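Home | Kitchen | Laundry | Small Rooms | Workshop | Contact

Lining a work corner with patterned fabric or paper

14 comments | 5 shares

I sew and mend at home, and for many years my work corner was only a bare table against a gray wall. In February I finally lined it, three sides and the bottom, and I want to write down what I learned, for those who have a similar corner and not much money.

First, wash the surface with warm water and a drop of dish soap, and let it dry overnight. If you start in the morning, you will be impatient and the paper will lift at the corners. I know this because I did it on a Tuesday before work.

Cut every panel 5 cm bigger than you need. The extra part goes behind the edge and you fix it there with tape, so the front stays clean. With fabric, iron it before you cut, not after. A cotton that was folded in the shop can shrink a little under the iron, and then your nice measurement is wrong.

For the walls you can choose a strong pattern. Strawberries, lemons, big flowers, all are fine, because you look at the walls only from time to time. For the bottom I advise something pale. Pins, needles and small screws disappear on a busy red print, and you will look for them with your fingers - not a pleasant way to find a needle.

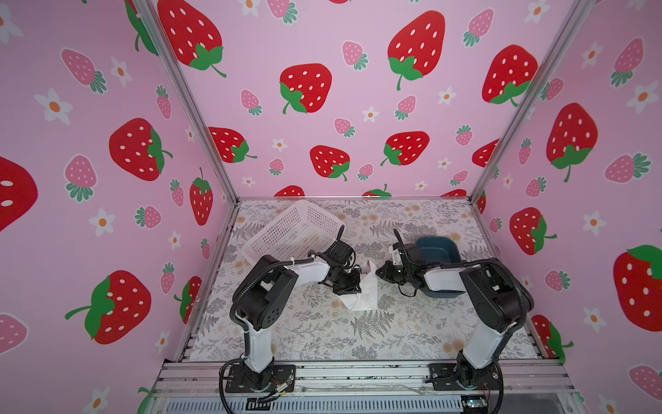
Strawberry walls and a pale botanical print on the floor, with a white mesh basket and a dark teal bowl toward the back.

About containers. I use one basket with holes and one closed bowl, and I keep strictly to this. The basket is for soft things: cloths, napkins, pieces of fabric that still wait for a decision. Air goes through and nothing smells. The bowl is for everything that could fall through a hole. Buttons, clips, the little foot of the machine.

Keep both containers toward the back and leave the middle free. When you finish for the day, the middle should have nothing on it. If one cloth remains there, fold it or throw it in the basket, it takes a moment.

To clean the lining, use a soft brush for fabric and a slightly damp cloth for coated paper. Uncoated paper you should only dust. For grease on the walls I press a piece of kitchen paper on the spot and wait 5 minutes before I try anything else.

A reader, Ava, asked me if double-sided tape leaves marks. On painted wood mine left a thin line of glue, and cooking oil on a cotton pad removed it. Try it first in a place that you do not see.

Next page: how to store long rulers

Share | Print | Back to Small Rooms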